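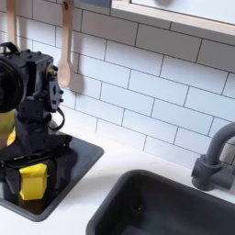
Where the Kitchen Air Goes

Apartment kitchens are usually ventilated by whatever duct happened to be in the wall when the building went up. In the Drundis block in Wuren, that duct is a shared masonry shaft serving four floors, with one branch per kitchen and no dampers. Air moves up the shaft when it is colder outside than in. In warm weather it can stall, and a strong hood on one floor can push cooking fumes into the kitchen above.

Matúš Ondrejka, a building services engineer, spent most of February measuring flow in the shaft. His first finding concerned the hoods themselves. The model fitted in most of the apartments is rated at 500 cubic meters per hour. At the grille, with the fan on its highest setting, he recorded 478 in the best case, a top-floor kitchen with a short, straight run of smooth duct. The other readings were far lower, and the lowest came from a kitchen with two sharp bends and a length of crushed flexible hose above the cabinet. 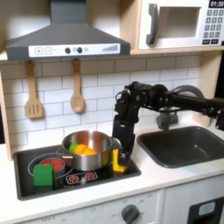
Page last updated: Mar 3, 2025

Bends are the main loss in short runs. A tight elbow can add as much resistance as several meters of straight duct, and corrugated hose is worse than smooth pipe of the same diameter, particularly if it has been left partly compressed. Reducing the diameter to fit an old wall opening raises air speed, noise and pressure loss together. Owners tend to respond by turning the fan up, which makes the noise worse and recovers little of the flow.

Makeup air is the second problem. Every cubic meter that leaves the kitchen has to be replaced, and the windows at Drundis were swapped for tightly sealed units some years ago. With all windows shut, Ondrejka measured a pressure drop of 10 pascals across one front door. The hood was pulling air in under the door from the stairwell – along with whatever the neighbors were frying.

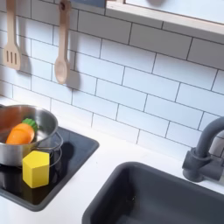 Danica Sýkora, the architect in charge of the refit, has specified a constant-pressure roof fan from Pavedden, with a backdraft damper on each branch. The individual hoods will lose their motors and become plain capture canopies with a grease filter. Each window gets a trickle vent.

"Capture depends on the canopy covering the front burners," Sýkora says. "Most of them stop short."

Filters will still need washing by the tenants. The shaft is due to be lined first, starting from the roof, and the branches on each floor will be connected as the lining passes them.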